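Speaker notes: A Stitch Is a Stitch
Wyn Penry, for the Duvommont Mending Circle, 27th March

Opening (take your time, let people get their coffee)

Good evening, and thank you for having me back. Thank Ojārs for the introduction and for carrying my boxes up from the car, all of them, including the one I had packed with irons.

I learned to sew from my grandmother, who had one good needle and kept it in a matchbox, and I have been mending things ever since – coats, tents, a great many school pants, and once the seat of a church bench. Tonight I want to talk about what all that joining has in common, whether the thing on the table is wool, leather, canvas or skin. Two edges have come apart, you bring them back together, and you try to put the same pull on every stitch along the way.

Pause here. Ask who has a mending pile at home. Ask who is hiding it.

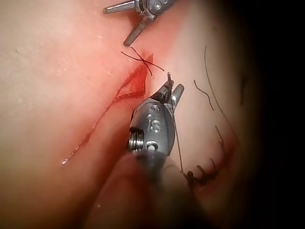

Spacing

Pass around the two linen samples. The first is a napkin hem from Rowlands, the old dry goods store, and it has 112 stitches along one side. I know because I sat down one wet afternoon in June and counted them with a pin. The second is my own copy of it. Let people feel the difference before you tell them which is which.

Talk about the eye here. When you begin, you look at the stitch you are making. After a while you look back at the last one as well, and let it tell you where the next should go. Harness makers marked their spacing into the leather before they ever picked up a needle, and I still run a chalk line on heavy cloth and feel no shame about it.

Mention closing a wound, but keep it light, some people are eating. A row of separate stitches, each with its own knot, will mostly hold if one of them fails. One long running thread is quicker and asks more of its two ends. You have the very same choice every time a pocket comes loose.

Thread

Hold up the three spools. Waxed linen, cotton, and the Skelora polyester, which I use on backpacks and nothing else. Tell the story of the blue coat and the fishing line, if there's time (there is usually time).

Main thing to get across: thread should be a little weaker than the cloth. If something has to give, let it be the thread, and you can sew it again next week. And keep hold of the thread while you work, with steady pressure, so the last stitch doesn't slacken while you are busy placing the next.
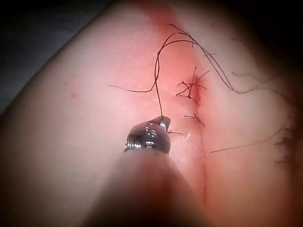 Practice

Beginners want to practice on the coat they love. Please don't. Get a scrap, cut a slit in it, close it up, pick it all out and close it again. Surgeons have their practice pads and cobblers have their offcuts, and the rest of us have old bedsheets, which are cheap and very forgiving.

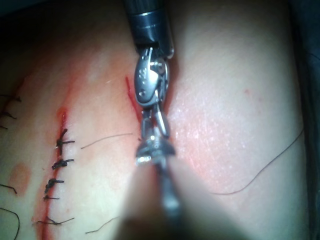 My own rule is 20 stitches a day on a scrap, every day, for a month. I used to tell my classes at the Groris hall to do 100, and they all nodded at me very kindly and went home and did none.

Hand out the scraps now, with the blunt needles for the children. Walk around while they work. Don't take anybody's sewing out of their hands, Wyn, you always do that.

Questions, then remind everyone the coat rack is on the landing and the samples need to come back to the front table.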